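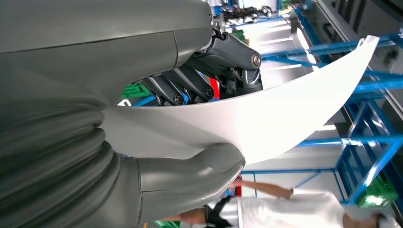 Notebook, handling cell. September, entry begun 9:40.

Purpose of entry: to set down the equipment request for the next budget period before the planning meeting, and to record which items remain open.

1. Hand and wrist spares. The present stock is one bellows cover for the wrist and no spare fingers. Ondel quotes 11 weeks for finger assemblies. I recommend that two be ordered now under the maintenance line and that the remainder wait for the new budget. T. Patwary has asked that the pivot hardware on the linkages be quoted separately, as the kit price includes parts we do not use.

2. Second arm. Two offers were received, from Irnent and from Dimura. The Irnent offer is lower but excludes the controller and cabling. The Dimura offer includes both, with 21 days of on-site support. The figures cannot be compared until Irnent supplies a full price. Request sent; no reply at the time of writing.

3. Panels. Curved white panels are the part of greatest interest for the next period. Finger contact on the glossy face should be included in any acceptance test, and the test wording should state how marks are to be judged. Purchasing is asked to reserve 70 panels for trials. Earlier plan said 40, which left none for repeat runs.

4. Racking and crates. The blue racks are to be kept. Green crates: the current size is acceptable for small parts but the panels will need a different carrier. Cusi can supply a padded insert, minimum order 300. This exceeds our need. To ask whether the Cusi order can be shared with the assembly group.

5. Staff time. The request must show hours for a person working beside the arm during trials. Last period these hours were left out and had to be recovered from training.

Open: Irnent price; Cusi minimum; floor loading for the second arm (drawing requested).

14:15. Patwary agrees with items 1 and 3. Item 2 is held until the price arrives. Draft request saved in the planning folder, unsigned.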